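Category: Mailing lists > gruvham-users > Perception and planning

Re: [gruvham-users] Cloth segmentation drops out between perceive and plan

Hello all,

Sorry for the slow answer, and thank you for such a careful write-up. I have read it twice now, once in July when it came in and once this morning with the code open beside me, and I think most of what you are seeing is the same thing that bit us through the whole spring. I'll quote the part I'm answering so that people who joined later can follow.

> We are on the Gruvham planner with the Kemeys segmentation
> node in front of it. Rigid parts are fine. With cloth, the mask
> looks good in the viewer, but by the time the planner asks for
> grasp candidates, the list is either empty or has one candidate
> sitting in the middle of the garment where there is nothing
> to pinch. Restarting the node fixes it for a few tries. We have
> raised the depth threshold, lowered it again, and swapped the
> exposure settings, all without much change. Is there a known
> problem with dark fabric, or are we holding it wrong?

You are not holding it wrong, or at least no more than we were. There are really two separate troubles mixed together there, and it took us a long while to pull them apart, so let me take them one at a time.

The first is the stale mask. Kemeys publishes the mask and the depth crop as two messages, and the planner pairs them by arrival order unless you tell it otherwise. When the machine is quiet they arrive together and all is well. When the planner is busy, one of them gets dropped from the queue and from then on every mask is matched with the crop from the cycle before. A rigid part that hasn't moved doesn't care. A garment that was nudged by the last attempt cares very much. That is why a restart helps you for a few tries. Set pair_by_stamp to true in the planner config, and set the queue depth to 3. We tried larger queues and they only hid the trouble for longer.

While you are in that file, please look at max_mask_age as well. The default is generous, and I would bring it down to 740 (it is in milliseconds, though the comment beside it still says frames – I keep meaning to send in a fix for the comment). With that in place the planner refuses an old mask and logs a line about it, which is a much nicer way to find out.

The second trouble is the candidate in the middle. Gruvham scores a grasp by how much usable depth it finds near the point, and on matte black cloth our depth comes back patchy. The solid patch tends to be in the broad flat part, so the scorer happily picks that, and the folds at the ends, where a pinch has some chance, lose out. No threshold fixed this for us. What did help was to stop asking the depth image for the outline at all. We take the outline from the color mask, fit the table plane from the bare surface next to it, and only then look for places where the outline turns sharply or where the cloth stands up from the plane. Those become the seeds, and the depth score is used to sort them afterward.

There is a branch for this called edge-seeds. It is not pretty. The function you want is seed_from_contour, and the one parameter worth your time is the contour point count, which we resample to 1,608. Fewer points and small corners get rounded away; more points and you begin to find corners in the noise. I'd be glad to hear of a better number, as ours came from an afternoon of trying things and a fair amount of coffee.

A few smaller things that I wish we had written down sooner:

The plane fit should skip anything that is not table. We had a tray pulling the plane upward at one side, and the whole garment then looked as though it were sunk into the surface. We now mask out every other labeled object first and grow those masks a little before the fit.

Flat markers on the table are a nuisance for the opposite reason. They sit in the plane and do no harm there, but the color segmenter sometimes attaches one to the cloth when it is close, and then the contour gets a lovely square corner that the seeder finds irresistible. We added a minimum height check, and it lives at the end of seed_from_contour.

And please save the input when a plan fails! The record_on_empty flag writes the color image, the mask and the candidate list to one folder. We ran for weeks without it, guessing, and I'm still a bit embarrassed about that.

My current test layout has the black garment bundled across the tabletop, with a green tray off to the left and 4 white markers spread around the cloth. I like it for this branch, as the thick right end with its folded corner is the sort of place I want a seed, and the sagging front edge is the sort of place I don't. 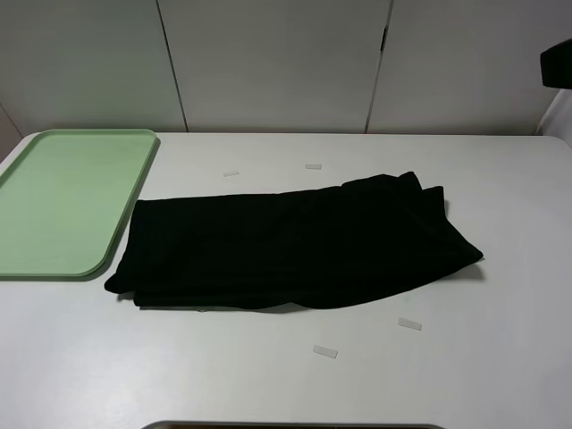

Brutusix wrote back off-list, and agreed to have it passed along, that the stamp pairing cleared up the empty lists on their side as well, but that edge-seeds is too slow for them when several garments overlap, and they would rather see the contour step moved into Kemeys so that it runs once per image instead of once per request.

I have gone back and forth on that. It would certainly be faster, and the mask is already in memory there. My worry is that folks using Kemeys with the Prutel planner would then get a contour message they never asked for, and that planner has been fussy about unknown message types in the past. Maybe a switch that is off by default would keep everybody happy. If any Prutel users are reading along, I would love to know how it behaves for you on the present release before I start moving code.

In the meantime, try the pairing setting by itself first, with the branch left out of it, and send me a failed case from the record folder if the empty lists come back. I'm at my desk most mornings and will look at whatever arrives.

Warm regards,
the edge-seeds maintainer

3 replies in this thread | 4 shares

Related threads
Plane fit tilts when a container is near the edge
Gruvham: candidate list order changes between runs
Kemeys node and queue depth on slower machines
Prutel planner rejects unknown message type
record_on_empty: where does the folder go?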